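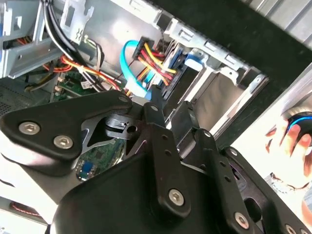

# Working inside a PC case with a gripper: faults and how to avoid them

Notes for anyone running the arm on desktop strip-down at the Golob bench. They were first written after the December fault, when a drive lead was pulled out sideways and took the plastic tongue of the drive's connector with it. The arm did what it was told. The approach angle was wrong and the force limit had been left at the value used for empty cases.

## Before the arm moves

- Switch off at the wall and remove the mains lead from the power supply. Turning the machine off at the front button leaves the standby rail live.
- Hold the front button in for a few seconds with the lead out, then wait 90 seconds.
- Never open the power supply itself, by hand or by arm. It goes to Benach whole.
- Check the pivot screws on the gripper with a hex key. A screw that has backed out by half a turn shows up as sideways play at the fingertip, and the play is worse than it feels at the screw.
- Find the emergency stop and put your free hand near it. If one hand has to be on the bench to steady something, keep it outside the case wall.

## What failed in December

The job was to unplug a SATA data lead and then release the drive. The sequence in the log was as follows:

1. Fingers closed on the lead about a centimetre behind the plug, on the cable and not on the plug body.
2. The wrist moved up and to the left along the programmed path.
3. The plug latch did not release. The lead went tight and the pull became a twist.
4. Force at the wrist reached the limit and the arm stopped, by which time the connector had snapped.

The limit in step 4 was the fault that mattered. It was set for lifting bare metal cages. A lead needs a much lower figure, and the controller does not change it for you when the tool path changes. Load the cable profile (number 276 in the Enmont list) and read it back on the screen before starting.

The second fault was the camera view. With the gripper well down in the case, its own plates hide a good part of what it is reaching for. The operator took the plug for released when only the cable had moved. Back the arm out and look again before any second pull.

## Leads and plugs

Grip the plug body, both sides, and pull in line with the socket. Many SATA data plugs have a small metal latch, which must be pressed before the plug will move. If the fingertips can't press the latch and hold the plug together, do that one by hand with the arm parked.

SATA power plugs are stiffer than data plugs and tend to let go at one end first. Rocking them by hand works. Rocking them with the arm does not, as the wrist turns about a point well behind the plug and the contacts take the load.

Loose bundles are the commonest cause of a snag. The holes in perforated finger bars will catch a cable tie tail, and the arm will then carry the whole bundle with it on the way out. Trim tails flush with side cutters. Tie spare cable back to the case wall with a reusable strap, on the side away from the approach.

## Drives, carriers and brackets

A drive in a plastic carrier should be gripped by the carrier. The carrier flexes a little and the drive does not, and a fingertip slipping off a smooth metal casing usually lands on whatever is next to it.
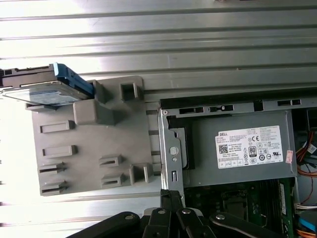

Moulded clips on plastic brackets break if they are levered against the slope. Look at which way each one opens, and press it to its stop before lifting. Old plastic is brittle on a cold morning. Let a machine from the unheated store stand indoors for a few hours first.

Keep the fingertips clear of:

- memory modules and their end latches
- the processor socket and its retention frame
- the edges of the power supply label, which tear easily and which Benach need to read
- any raw sheet-metal edge that a lead passes over

Lay the case on its side on a surface that will not let it slide. If the surface is ribbed, check that the case sits across several ridges and does not rock when you press each corner. A case that shifts by two millimetres has moved every taught point by the same amount, and the arm has no way of knowing.

## If the arm stops on force

Do not press resume. The fingers may still be loaded against something, and resume carries on from the same point in the same direction.

1. Press the emergency stop.
2. Look at what the fingers are touching.
3. Cut or free any trapped cable by hand.
4. Release the stop, select manual, and set speed to the lowest step.
5. Open the fingers, then back out along the approach line.
6. Write down the error code. Code 467 is wrist force. Anything else goes to Ankica Grgić before the arm is used again.

One point on step 5 — a finger under spring load can jump when it opens. Keep your face back from the case opening.

## Checks and intervals

Clean dust from the finger joints with a dry brush weekly. Compressed air drives it into the pivots. Replace fingertips when the edge is rounded, or at roughly 2000 grips. Pivot screws get a small spot of low-strength Wonness threadlock. The high-strength grade has to be heated to shift it, and the last person to try that softened a cable sleeve.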